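Subject: Re: [trandora-readers] Is book two worth the bother?

Hi all,

Someone wrote:

> I finished The Saltkeeper's Oath last night and I'm in two minds about
> going on. Loved the first half, when they're all stuck in the lighthouse
> at Zondasberg, but the ending felt like it was just setting up the sequel.
> Is book two worth the bother, or does it turn into one long march to
> somewhere? Also, do I need to reread book one if I leave it till December?
> And is there any less of the poetry?

Oh, please do go on! I was exactly where you are after the first one, grumpy and a bit cheated, and I left the second sitting beside the bed for months with a bookmark in page 2 (I'd got that far and seen there was a map, and maps make me tired). Then I had a cold, ran out of library books and read it in one long weekend with a box of tissues.

I'll try not to give too much away, but if you're very strict about spoilers, skip the bit headed Kokkinos.

THE MARCH

Yes, there's a march. I won't lie to you. They leave Zondasberg in the second chapter and they don't get to Clonis until well past the middle, and there is a LOT of mud and a mule with opinions. But it's a good march. The two sisters finally have the argument they should have had in the lighthouse, and it goes on for days, in bits, the way family arguments do, with one of them bringing it up again while they're trying to get a fire going. I've had that argument with my own sister, minus the mule.

The siege stuff is a bit thinner. I think the author likes harbours and kitchens much more than she likes battles, and you can tell, because any time there's a fight somebody gets knocked on the head and wakes up in a kitchen. Fine by me. I skim the sword bits anyway.

The soup at Clonis deserves its own book. I've tried to make it twice from the description (barley, smoked fish, sour cream, something green) and my family has asked me to stop. 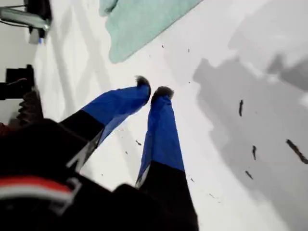

KOKKINOS (MILD SPOILERS)

I know half this list can't stand him. In the first book he was just a smirk in a good coat, and when he turned up on the ferry with the forged letter I groaned out loud. But the author does something quite clever in the second one and gives him three whole chapters of his own, in first person, and he's so much sadder and funnier from the inside. You find out why he didn't open the gate. I still wouldn't lend him money, but I did stop wanting him to fall in the harbour.

What I didn't buy was the romance. It comes out of nowhere in chapter 4 and then everybody behaves as though we've all been waiting for it. Had we? I went back and checked and they speak to each other once in the whole of book one, and it's about rope. If anyone can point me to a scene I've missed I'd be glad to hear it.

DO YOU NEED TO REREAD?

I didn't, and I got by. There's a page or so at the front catching you up, written as a letter from the grandmother, and it's a treat in itself. The only thing I'd look at again is the night of the oath, near the end, and who was standing where, as that comes back in a big way. If you've lent your copy out, write to me off list and I'll type up the gist.

My paperback of the second is just over 400 pages, but the print's a decent size and the chapters are short, so it goes faster than the first. Some 1,000 lines of verse in the first one, or it felt like it, and I'm happy to report there are only a couple of songs this time, both of them rude.

THE THIRD ONE

Still no date that I've seen. There was talk on here a while back that it would be set in Trandora proper, at last, after two whole books of people staring across the water at it. (It did seem odd naming our list after a place no one's set foot in yet.) I'd love that, but I'd also be a bit nervous. It's been such a lovely grey smudge on the horizon, and I've got my own version in my head by now, with coloured awnings and too many cats.

Anyway, go on, read it, and come back and tell us what you think of the grandmother. And if you hate it I'll take your copy off your hands, mine's gone wavy from the bath.

Cheers from a very soggy back verandah

--
To leave this list, send a blank message with "leave" in the subject line.
Please trim your replies!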